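4.2 The thumb that wouldn't let go

I want to spend a bit of time on the fault that cost us most of April, partly because it taught us more than the good runs did, and partly because I was sure for two weeks that it was something else. Readers who only want the final grasp policy can skip to Section 5.

The task in this part of the study is about as plain as they come: pick up a piece of fruit, carry it over the table, put it in the basket, open the hand. We logged 153 trials with the stock hand controller. In 41 of them the arm got to the release pose, the controller reported an open hand, and the fruit stayed right where it was, sitting on the thumb. Then the arm would start back to its home pose (still carrying its passenger!) and the fruit would roll off somewhere along the way, usually onto the tiles.

My first guess was friction. I cleaned the finger pads, then cleaned them again with something stronger, and the numbers didn't budge. My second guess was the planner, so I raised the release pose a little and made the wrist tilt more, and that got me a whole new way to drop things. I have a notebook page from that stretch that just says "why" with a box drawn around it.

Rasa Pärn was the one who went to the raw motor logs. The Skimero controller decides that the hand is open by averaging joint positions over all the fingers. If four of them open wide and the thumb hardly moves, the average still lands on the happy side of the threshold. And the thumb was hardly moving. Its drive had gone into thermal limiting, which on our setup drops the current without raising any flag that the arm side can read. So the arm was told the hand was open, believed it, and left.

You might think a dropped piece of fruit is no big deal, and at our speeds it mostly isn't. What bothered me was the retreat. The arm plans its way home assuming nothing is in the hand, so its clearance margins are wrong whenever something is. Twice the fruit clipped the basket on the way out and shoved it along the table, and one of those times I was reaching in to reset it. I wasn't hurt, but I did go and rewrite our reset rules that same afternoon.

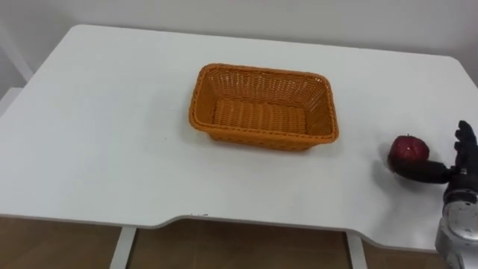
The fix came in 2 parts. We now check each finger against its own threshold, and the arm holds still until every one of them passes or a timeout of 3000 ms runs out. If it runs out, the arm stays put and waits for a person to clear it. I also added a thermal estimate for the thumb drive, which pauses the session before the limiter kicks in. It makes long sessions slower, and I grumbled about that for a while.

Figure 3. The arm and hand at the test table, with an apple in the hand and the basket used as the place target.

With both changes in, we haven't seen a false release, though I'd be careful with that claim: the room was cooler for the second batch, and a cooler thumb is a better-behaved thumb. We plan to repeat the batch with the drive warmed up on purpose.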